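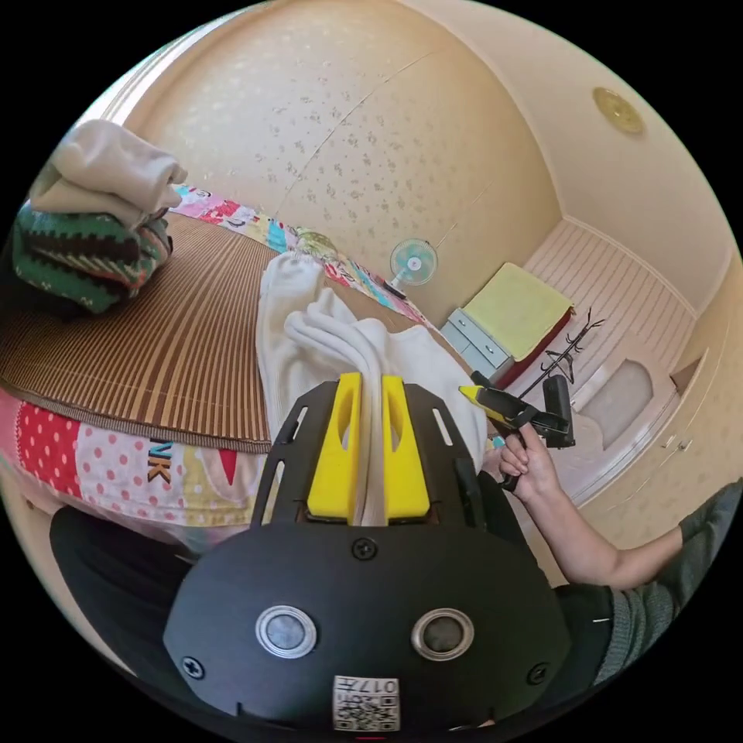
I have been looking for a two-bedroom flat in Breststead since November, and I would like to put in a word against the adjective "deceptive". Every flat on the market there is deceptively spacious. I have now been round nine of them and was not deceived once. They looked small in the photographs and they were small when I got inside.

The agents, Correa, are pleasant people who return calls. But somebody in that office is paid by the exclamation mark. A cupboard with a socket in it is a study. A window facing a bus depot enjoys an open aspect. One place had "a wealth of storage", and the wealth was a shelf. I asked whether the second bedroom would take a bed and was told that it would take a bed or a door, depending on how I lived.

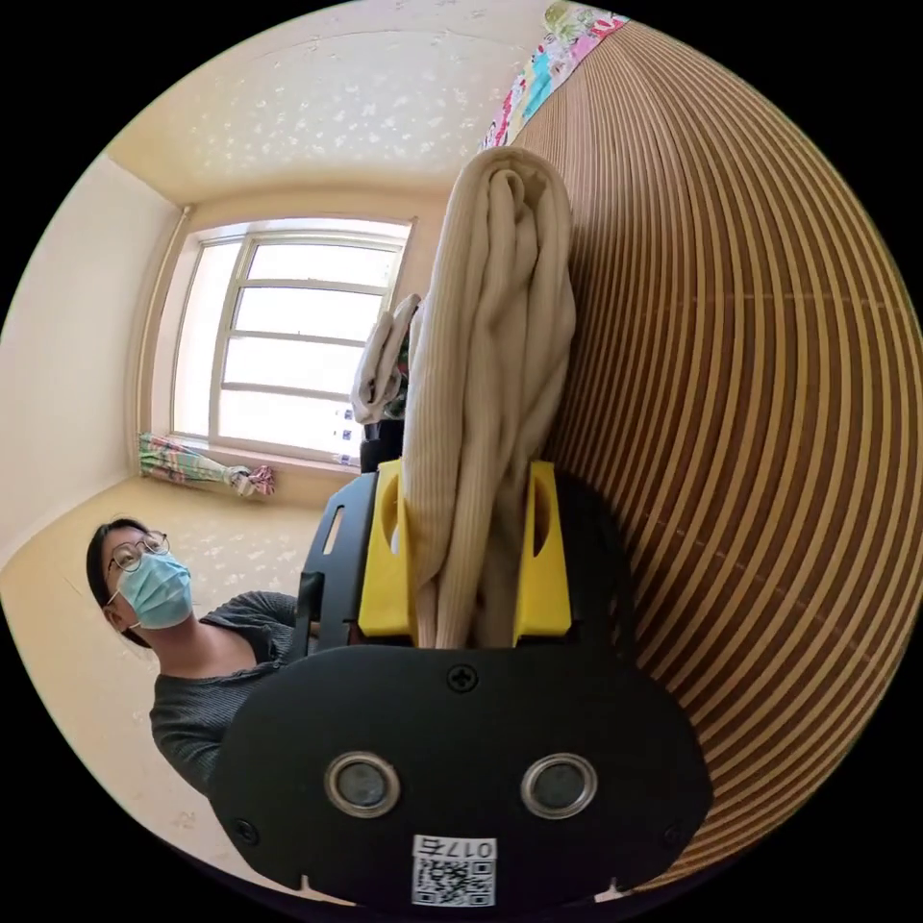 Photo: Godico

My complaint is less with the poetry than with what it pushes out. The last listing I read ran to 554 words, and 11 of those were "stunning". It found no room for the service charge, which was 4,000 a year and had gone up by 700 since the spring. It didn't mention the length of the lease either. I learned that on a Sunday viewing, from a man on the stairs carrying a bicycle, who also told me about the roof.

I'd propose a simple rule. Before an agent may call a kitchen "the heart of the home", the advert must give the lease, the charges, the council tax band and the floor area, in that order and in type the same size as the rest. After that they can say what they like. Let them gush — I have an evening free and I quite enjoy it.

The portal, Sitov, could do this tomorrow. It already refuses to publish a listing without a price, and the sky has stayed up. Instead it has raised the limit on descriptions to 2,000 characters, so we can expect more about the light.

I am seeing another one this week. It is bijou.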